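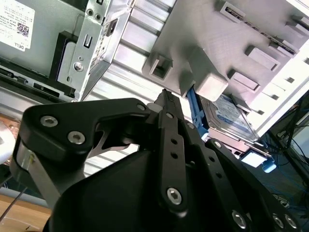

I've been going back and forth for months over whether a machine could take on the dull half of our repair bench, and I still can't decide. We get old office desktops in at Trillwood by the pallet (600 since December!) and pulling the hard drives is the job everyone tries to dodge. It's fiddly. You've got a blue plastic handle poking out from under the grey bay, the drive sitting at an angle right next to it, sheet metal everywhere, and a long pointed finger has to find its way into a gap that I'd struggle with myself on a Monday-ish sort of morning. I do think we're close. My partner thinks I'm daft and would like it to learn the washing-up first. So — where does everyone reckon we are? Would you trust one with paid work yet?

Vangelis

hooman_g wrote:

Close to what, though? I ran a packing line for years and every "nearly there" machine I met was lovely until somebody sent it a box with a dent in it. Old PCs are all dents. Bent tabs, missing screws, a cable tie some lad added in 2009. I'd want to see it do 100 different cases with no one standing next to it, and then I'd buy you a pint.

Forough M wrote:

I think that's a bit harsh, Hooman. Dented boxes beat me some days too! What I'd look at is how much you have to lay out for it beforehand. Case flat on its side with the panel off, a printed fixture to the left with pegs and slots, hard disk standing upright in it with its blue rails at the top. I like that a lot — it's how I'd set up a bench for a new starter. But the setting up is work as well, and it has to go in the sums. At Sumum we worked out that a jig for one model paid for itself and jigs for 4 models didn't, because we were forever swapping them over.

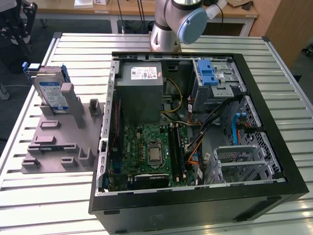 Mi-kyung wrote:

Can I be the boring one and ask about cables? Drives don't bother me, they're a nice solid block with a handle. It's that yellow and black bundle off the power supply, and the blue SATA lead looping about by the metal panel. Floppy things are the whole problem in my house too. Ours hoovers happily and then eats a sock.

hooman_g wrote:

Ha, thank you, socks are exactly my point. Vangelis, what did Multville quote you?

Vangelis wrote:

2,000 a month on hire, arm and support, jigs extra. Forough, fair point on the swapping, we see far more than one model. I might ask them for drives only and keep the cables for us humans. Still not having it near the washing-up.

Last updated: February 2, 2024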